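Collectif photographique Nollovis
Compte rendu de la réunion du 18 août 2022

Présents : Heloísa Queiroz (présidence de séance), Calum Geddes, Hrefna Laxdal, Samuele Marras (rédaction du compte rendu)
Excusé : Wilson Sánchez, qui a donné pouvoir à Calum Geddes

Ordre du jour : approbation du compte rendu précédent, ventes de tirages, exposition à la salle Pekstead, catalogue en ligne, droits et fichiers numériques, questions diverses.

Approbation du compte rendu précédent
Le compte rendu est approuvé avec une correction demandée par Hrefna Laxdal : la série sur les salines est au format carré, et non au format panoramique comme il était écrit.

Ventes de tirages
Calum Geddes présente l'état des ventes depuis février. Le total encaissé s'élève à 1 557 euros, frais d'envoi déduits. Les petits formats sur papier mat se vendent le mieux. Les grands formats encadrés partent peu et prennent de la place dans la réserve.
Heloísa Queiroz propose d'arrêter l'encadrement à l'avance et de ne plus encadrer que sur commande. Hrefna Laxdal craint que cela allonge les délais au moment des fêtes. Après discussion, la proposition est adoptée. Les cadres déjà montés seront vendus au prix du tirage seul jusqu'à épuisement.
Le tarif des cartes postales ne change pas. Celui des tirages signés sera revu à la prochaine réunion, quand Wilson Sánchez aura reçu le nouveau devis du laboratoire Zein. Samuele Marras rappelle que le dernier lot livré par Zein présentait une dominante magenta dans les gris et que l'avoir n'est toujours pas arrivé. Calum Geddes relance le laboratoire.

Exposition à la salle Pekstead
La salle est confirmée pour l'automne. La mairie prête les grilles, mais pas les crochets ; ceux du collectif sont dépareillés et il faudra en racheter. Chaque membre exposant dispose de huit mètres linéaires, accrochage compris. Ceux qui n'en ont pas l'usage le signalent à Heloísa Queiroz avant l'impression du plan.
Hrefna Laxdal demande si les légendes peuvent être imprimées dans un corps plus gros que l'année dernière, plusieurs visiteurs s'étant plaints. Accord général. Elle fournira un modèle, et les textes lui seront envoyés sans mise en forme.
L'éclairage de la partie nord reste insuffisant. Samuele Marras a essayé deux projecteurs prêtés par l'atelier voisin et les reflets sur le verre sont gênants. Il est convenu de réserver ce mur aux tirages contrecollés sans verre.
Gardiennage : le tableau des permanences circulera par courriel. Le samedi du vernissage est déjà pourvu. 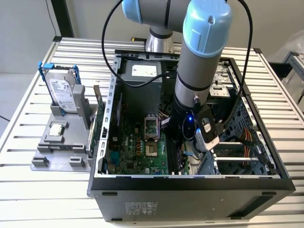
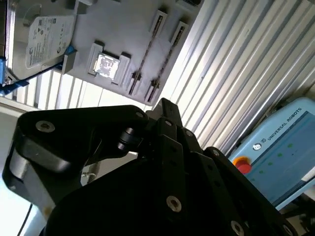
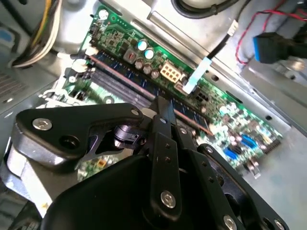
De haut en bas : bras robotisé et boîtier d'ordinateur ouvert ; la pince en gros plan ; la pince au-dessus de la carte mère.

Catalogue en ligne
Le catalogue compte 213 images. Une partie d'entre elles n'a ni titre ni lieu de prise de vue, et la recherche par mot-clé ne les trouve pas. Chaque auteur complète ses propres fiches. Calum Geddes enverra à chacun la liste des siennes.
La question de l'hébergement est abordée. Le contrat avec Olero arrive à échéance et se renouvelle par tacite reconduction. Wilson Sánchez avait signalé par écrit que les galeries s'affichent mal sur téléphone, les images verticales étant rognées en haut. Samuele Marras pense que le problème vient du modèle de page et qu'il peut le corriger lui-même. Le contrat est maintenu pour le moment, et le point sera repris si la correction ne donne rien.

Droits et fichiers numériques
Une agence immobilière a demandé trois vues du port pour sa vitrine, sans parler de rémunération. Heloísa Queiroz a répondu en joignant la grille tarifaire. Pas de nouvelles à ce jour.
Hrefna Laxdal souhaite proposer des fonds d'écran en téléchargement. Calum Geddes n'y est pas favorable pour les images vendues aussi en tirage limité. Compromis retenu : seules les images hors tirage limité seront concernées, en définition réduite, avec le nom de l'auteur dans les métadonnées. Le prix reste à fixer.

Questions diverses
La coupeuse de passe-partout a besoin d'une lame neuve. Achat autorisé.
Le second jeu de clés de la réserve est chez Wilson Sánchez, qui le rapportera à la prochaine réunion.
Une sortie de prise de vue à l'estuaire est envisagée, à marée basse. Hrefna Laxdal consulte les horaires et propose une date.

La séance est levée à l'issue des questions diverses. La date de la prochaine réunion sera communiquée par Heloísa Queiroz.

Le rédacteur, Samuele Marras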